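Does Squeaky Mean Noisy? My Project on Sound in Shared Houses

Introduction, or how I ended up with this topic

I was supposed to be doing reverberation in churches. That was on the form I handed in and my supervisor had signed it and everything, and then I moved into a terraced house in Nerthorpe with four other people and could hear every single thing any of them did. Forks. Phone calls. Someone's electric toothbrush through what I'd taken to be a proper brick wall (plasterboard, I now know, I tapped it). By the second week I had stopped caring about churches and wanted to know why some sounds in a house drive you up the wall and others just slide past.

So my question became: do people who share a house get annoyed by the loudest sounds, or by something else about them? My guess at the start was that pitch would matter more than loudness. I also wanted to see whether knowing who was making the noise changed anything, and I'll get to that, though it's the weakest bit of the project.

What I'd read first

I won't pretend I read everything. The textbook chapters on hearing all show the same set of curves, the ones where our ears are a bit deaf to low rumbles and very sharp somewhere in the middle-to-high range, roughly where a baby's cry has a lot of its energy. That's why sound meters have the A-weighting setting, which turns down the bass to match what we hear. I'd never understood why the readings were written dB(A) and now I do, so that's one thing gained.

Then there's the stuff on annoyance, which is much messier. The studies I found were nearly all on roads and aircraft. Big steady sounds, outdoors, measured over months. Household noise is short and stops and starts, and there's a lot less written on it. A few papers said that noises you can't predict bother people more than ones you can, and that feeling you have no control over a sound makes it worse. I kept coming back to that while I was doing my own interviews.

How I did it

There were two halves. The first was a sound diary. I asked people in shared houses to write down every sound that annoyed them for a week, starting on the Monday, with the time, what they thought it was, where they were, and a score from nought to ten. I had 25 people sign up and 11 of them dropped out, mostly by going quiet on me, which I suppose is fair enough for a project on noise. That left 14 diaries. Some were beautiful. One had little drawings of the pipes. One was the back of a receipt.

The second half was a listening test. I gathered a set of everyday objects and small toys that make different kinds of sounds when you drop them, tap them or squeeze them, recorded them in my kitchen after midnight when the fridge was the only competition (I switched it off in the end and lost some peas), and played the recordings back to people at matched loudness. Matched as well as I could, anyway. I used a free editing program and a borrowed sound level meter from the department, which came in a case much nicer than it deserved.

I wanted pairs of objects that were as different as possible. A hard thing and a soft thing, a dull knock and a shrill squeak. The toy box at my aunt's house did most of the work here and I'd like to thank my small cousins for their patience.

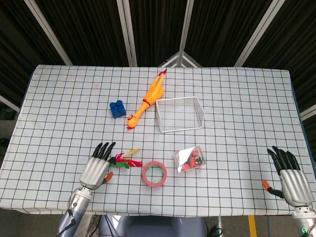
Figure 1. Two of the toys: a blue four-stud brick and a yellow rubber chicken.

The brick was my stand-in for short, hard sounds, the kind you get when somebody drops a pen or puts a mug down upstairs. The chicken was there for the long, shrill end of things. I also used a bunch of keys, a saucepan lid, a wooden spoon and a zip. Every sound was cut to the same length except the chicken, which goes on as long as it wants to, so I had to trim it and fade it out.

Kipchumba Kombo from my course sat in as a second judge when I was matching the levels. He has much better ears than me and made me redo the saucepan lid four times. Everyone who took the listening test wore the same headphones, sat in the same chair and did it in the same order, and yes, I realise now the order should have been shuffled. More on that further down.

What the diaries said

The diaries turned out more interesting than the listening test, which annoyed me a bit as the test was far more work.

Footsteps came top by a mile. After that it was doors, then voices through walls, then kitchen sounds, then music. I had expected music to win! Hardly anyone complained about it, and when they did it was nearly always the bass, and nearly always late. One person wrote that she quite liked hearing her housemate's music because it meant he was in and she wasn't alone in the house.

Time of day mattered hugely. The same door in the same house got a two at teatime and a nine at ten to one in the morning, from the same person. I went back and asked her about it and she said the two was generous.

The other thing I noticed was how often people wrote a reason next to the sound. "Slamming because he's in a mood." "She knows I have a nine o'clock." They'd decided the noise was aimed at them, or at least that the other person could have stopped it and hadn't bothered. Where the diary said something like "boiler" or "pigeons", the scores were low even when the person had been woken up. That fits with the control idea I'd read about, though I can't prove it from 14 diaries and a receipt.

One house was in Simiyu Court, the newer block by the canal, and I'd hoped to compare it properly with the old terraces. The walls there are meant to be much better. The person living there still filled in three pages, and almost all of it was the lift. I think when the walls are good you start hearing whatever is left.

What the listening test said

Pitch did matter, so I was partly right. With the loudness matched, the shrill sounds got higher annoyance scores than the dull ones. The squeak was the worst of the lot, the saucepan lid came second, and the wooden spoon on the worktop hardly bothered anyone. The zip split people completely down the middle and I have no idea why.

But then I added a second round, where I played the brick dropping on the floor again and again with uneven gaps between the drops. On its own that sound had scored next to nothing. Repeated at random it shot up past the keys. Played at regular gaps it stayed low, and two people said it was quite restful, like a clock. I was so pleased with this result that I rang my mum.

So I'd now say that a dull sound can be every bit as maddening as a shrill one if you're sat there waiting for the next one. Anybody who has lived below a person who takes off one shoe will have worked this out already.

The last round was the one on who made the noise. I told half the listeners that a recording of footsteps came from a child learning to walk and the other half that it was a neighbour at night. Same clip. The neighbour scored higher, but by so little that I wouldn't bet on it, and one listener told me afterwards that she hadn't believed me anyway.

Things that went wrong

The order of the sounds, as I said. The squeak came last for everyone, so some of its score might just be people being fed up and wanting their biscuit. If I ran it again I'd shuffle the lot.

My kitchen isn't a studio. There's a faint hum on every recording below 100 hertz, which I filtered out, and a bus on one of them, which I couldn't.

All my listeners were students, and nearly all were under 25. Hearing at the top end drops off as you get older, so an older group could easily have scored the shrill sounds differently. I'd meant to test people at the day centre on Tustosholm Road and left it far too late to get permission.

I also lost a whole evening to the meter being on the wrong setting. It was on C-weighting. It says so on the screen in quite large letters.

Cost

The whole thing came in cheap. The headphones were the main expense and I'd have bought them regardless. Printing the diaries was a few pounds. I looked at soundproofing panels for the recording and the quote came to over 900, so I hung up two duvets.

What I'd do next

I'd like to do a proper run of the uneven-gaps test, with more people and more kinds of sound, and try changing how long the gaps are. There must be a point where the gap gets so long that you stop waiting, and I'd love to know where it is. I'd also like to give the diaries to both sides, so that the person hearing the footsteps and the person making them each write down the same evening. I suspect the one upstairs would put down nothing at all.

I played the results to my own house over dinner in April. We've since put felt pads on all the chair legs and a folded tea towel in the door of the downstairs loo. The toothbrush carries on.

Thanks to everyone who kept a diary, to the technicians for the meter, and to the café at Trurnimum for letting me write this up over one pot of tea. Full score sheets are in Appendix A and the blank diary page is in Appendix B if anybody wants to use it.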